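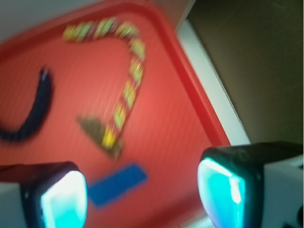 Trumberg Manipulation Lab
Working Practice Group
Minutes of the meeting held May 16, 2023

Present: Xóchitl Sandoval (chair), Rigoberto Medrano, Araceli Salinas, Eliseo Tapia
By phone: Eliseo Ventura (Leltville site)
Minutes: Araceli Salinas

1. Minutes of the March meeting

Approved with one change. Under item 4, "operator" should read "shift lead." Rigoberto asked that the two words be kept apart from now on, as the sign-off sheet uses both.

2. Matters arising

The stop button on the second arm has been moved to the left side of the operator's chair. Eliseo Tapia has updated the floor plan. The old position is still shown on the laminated card by the door and the card needs to be replaced.

The Prandard gloves are still on back order. Staff may go on using the old stock for cleaning work.

3. Draft rules for mixed-item tray work (version 2)

Xóchitl went through the draft section by section. It covers sessions where the arm handles household items on a tray at the sink counter. The group had comments on four sections.

3.1 Placing the tray. The draft said the tray must be "fully on the counter." Eliseo Tapia said this can't be done at the sink station, where the tray reaches out over the basin. He proposed "stable on its supports, and checked by hand before the arm is enabled." Agreed. The check means a light push down on each corner. If the tray tips or slides, the session doesn't start.
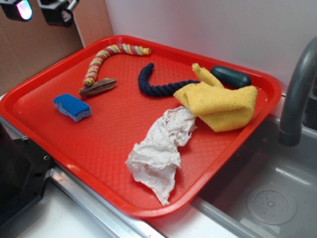
Sink station: tray with ropes, sponge and cloths, reaching out over the basin.

3.2 Items allowed. Soft and light items stay on the open list: sponges, cloths, rope toys. Glass, blades, and anything with a battery stay off it. Eliseo Ventura asked where frayed rope belongs. At Leltville a loose thread got wound into a finger joint and the arm was out for most of a shift. After some discussion it was agreed that a frayed end is allowed if no single thread can be pulled free by hand. Rigoberto wanted a length limit as well. The others felt it would be hard to apply at the bench, and he didn't press it.

Small flat items were also raised. The gripper tends to push them along the tray before it gets hold of them. No rule was made. Operators should note it in the log when one goes over the rim.

3.3 Hands near the tray. The draft lets an operator reset items by hand when the arm is "paused." Araceli pointed out that the software has two kinds of pause and only one of them takes power off the joints. The section will now say "stopped, with the stop light showing at the console." Xóchitl wants the same wording in the training notes. Until those are reissued, shift leads are to read the new wording out at handover.

The lights on the finger pads must not be taken as a sign that the arm is safe to approach. They can be lit when the arm is moving and when it is still. Two new operators had asked about this. Agreed to add it as its own numbered line – it was buried in a note in version 1.

3.4 Speed. Rigoberto reviewed wrist camera pictures from the tray work and found some too blurred to be of use in checking a grasp. He proposed a lower speed limit within reach of the tray. Eliseo Ventura was against a fixed limit, as Leltville runs a different arm. Agreed that each site sets its own limit in writing and posts it at the console. Trumberg will try 55 percent of the normal setting until the next meeting.

4. Session log

Eliseo Tapia reported that the log now holds 1739 entries, of which 1109 have the corner check box filled in. Many of the others date from before the box was added to the form. He can't yet separate those from sessions where the check was missed. Xóchitl asked for a split by date before any conclusion is drawn.

The free text field cuts off long notes without a warning. It will be extended to 3000 characters. Operators should still keep notes short and name the item first, then what went wrong.

5. Cleaning and care of items

Cloths and sponges are to be checked at the end of each shift and stored dry. Ropes are to be looked over at both ends. Araceli asked who decides when an item is thrown out. Agreed: the shift lead, with a line in the log. A replacement should match the old item as nearly as possible in size and color. If it doesn't, it gets a new item number.

6. Any other business

Serrano has asked for a copy of the rules once they are final. No objection. Xóchitl will send them with the site names left in.

Eliseo Ventura asked whether visitors need the full briefing if they stay behind the floor line. Left for the next meeting.

Actions

Door card to be replaced – Eliseo Tapia
Version 3 of the draft to be sent out – Xóchitl Sandoval
Speed limit posted at the Trumberg console – Rigoberto Medrano
Speed limit for Leltville in writing – Eliseo Ventura
Log split by date – Eliseo Tapia
Training notes, section on stopping the arm – Araceli Salinas

Next meeting: date to be set when version 3 is out.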